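About the Lozano Robotics Club
Home | About | Projects | Join | Contact

The Lozano Robotics Club is the student automation group at Wonduvdale Technical School. It is open to all students in the upper years. No earlier course in programming or electronics is required, but members complete the shop safety unit before they work near powered equipment.

What we do

The club year is built around one main project. Members write the control software, set up the work area, collect practice runs and report the results. Past projects covered line sorting and a conveyor counter. The current project is a pick-and-place task with two arms, known in the club as Brakitz.

The Brakitz task is short to state. A small object starts on the table and has to end up in an open bin. The start position changes from run to run, and the software must choose which arm to use. A run is scored on placement and on elapsed time — a dropped object scores zero.

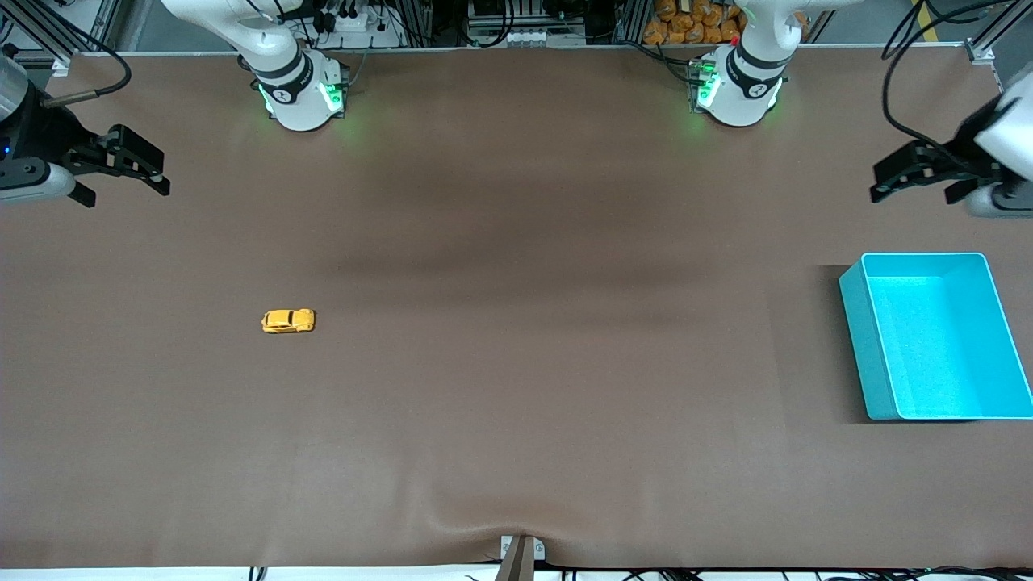
The Brakitz table with both arms, the yellow toy car and the bin.

Work on Brakitz is split between 2 teams. The motion team handles arm paths, speed limits and the rules that keep the arms from crossing. The vision team handles camera setup, labeling and the software that finds the object and the bin. Members may change teams at the end of a term.

Each run is logged with the software version, the start position and the score. The log now holds nearly 2,000 runs. Failed runs are kept in the same log as successful ones and are reviewed first at the weekly meeting. The most common fault so far is a grasp that closes too early. The second is a release too near the rim of the bin.

Camera views

The wrist view is used for the last part of the approach and for the release. Glare on the bin floor is a known issue for the vision team, and bin images are labeled under several light settings for that reason. 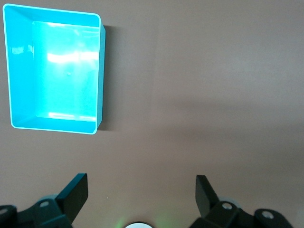 Wrist view: open gripper, turquoise bin, glare on the bin floor.

Competition

The club enters the Vultbridge Student Automation Meet in November. Teams bring their own software and are given a fixed period to calibrate on site. Lozano has entered the meet 3 times, most recently in the sorting class. Brakitz will be entered in the open handling class.

Meetings and access

Meetings start at 3:30 p.m. in the automation lab. Arm time is booked on the sheet by the lab door, and two members must be present for any powered run. Code is reviewed by a member of the other team before it is loaded.

Joining

New members are accepted at the start of each term. Forms are available at the school office and on the Join page. Safety glasses are supplied; bring closed shoes and a notebook.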